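Kendalov Long-Handled Dustpan & Brush Set

Home / Floor care / Dustpans and brushes / Kendalov

In stock. Free delivery on orders over 80 pounds. Colours: slate, cream, moss (moss is back in from February stock, not many)

Quick version

Stand-up dustpan and brush. No bending. Clips together, hangs on one hook, stands up on its own in a cupboard. Good on wood, laminate, vinyl and tile. Not for carpet. Don't buy it for carpet.

What you get

Dustpan with hinged foot and long handle
Brush with angled head and long handle
Wall hook and 2 screws (no plugs, use your own for plaster)
Spare rubber lip for the pan

Why we stock it

We used to sell the Zalton set, which was cheaper and came back a lot. The lip curled up after one winter and then you got that line of dust you can never quite pick up. Chase it backwards across the kitchen, give up, kick it under the cooker. The Kendalov lip is softer and it slides out when it's worn, so you change the strip and keep the pan. Spare strips are on the parts page and they're cheap.

The brush head is angled so it gets into the bit where skirting meets door frame. Bristles are split at the ends, fairly soft. Crumbs, pet hair, wrappers, dry soil off boots, all fine. Wet stuff no – use a mop, the bristles clog and take ages to dry out.

The handle is coated steel, doesn't flex much. Ramil Tagle in our Flollevport shop has had one behind the counter since we started selling them and it gets used every evening at closing. Coating has worn a bit where it rubs the hook. Otherwise fine.

Which floors

Sealed wood: yes, this is what it's best at. Soft bristles won't mark the finish, and the lip sits flat.

Oiled or waxed wood: yes, but wipe the lip now and then. Wax builds up on it and it starts to drag.

Laminate and vinyl: yes.

Tile: yes on flat tile. Deep grout lines hold on to grit whatever you use, so go along the lines and then across.

Old boards with gaps: so-so. You'll get the top stuff. For the gaps get the Rebelo crevice brush, it's on the same page further down.

Carpet and rugs: no.

Using it

Foot of the pan drops flat when you put it down and tips back when you lift, so what you've swept up stays in. There's a knack to it. Put the pan down before you start sweeping, not after, and keep a toe on the back edge for the first few goes. Short strokes. Long strokes just flick things past the pan, specially light stuff like sweet wrappers and onion skin.

Empty it before it gets full. The pan is deep but light rubbish piles up at the front and will fall out when you tip.

Cleaning

Comb on the back edge of the pan – pull the brush through it and hair comes off in a lump. Wash both heads in warm water with a drop of washing up liquid. Dry bristles-up. Don't put either part in the dishwasher, the hinge pin will rust and we won't replace it under guarantee.

Guarantee

2 years on the handle and hinge. Lip and bristles are wear parts so not covered. Keep your order email, that's all we need.

Questions we get

Will it fit a tall person? Chang-ho Heo on our phone team is the tallest of us and says the handle is fine for him but he'd like a touch more on the brush. If you're very tall maybe come in and try one.

Can I buy just the brush? Yes, see parts. Pan on its own also, but not in cream at the moment.

Does it clip together the same way as the old one? No, clip has changed. Old brush wont sit in the new pan. Old and new lips are the same though.

Is it any good outside? Bristles too soft for paving. Get a yard broom.

Does the hook have to go on a wall? Inside of a cupboard door works if the door is solid enough for the screws.

Delivery and returns

Comes in a long box, won't go through a letterbox. Leave a note at checkout if you've got a safe place or a friendly neighbour. Returns within 12 days, unused please, and in the box it came in – we cant resell one with someone's hair in it. Collection from the Flollevport shop is free, wait for the text before you set off.

Goes well with

Rebelo crevice brush
Kendalov spare lip
Kendalov wall hook, single
Felt pads for chair legs, mixed sizes

Page updated 2018-07-03. Prices change, the one in your basket is the right one.

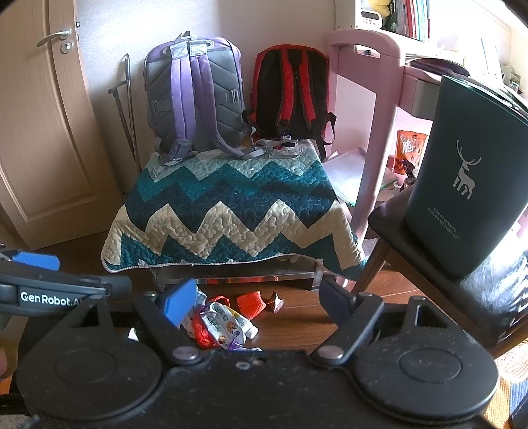 Snack wrappers on a wooden floor.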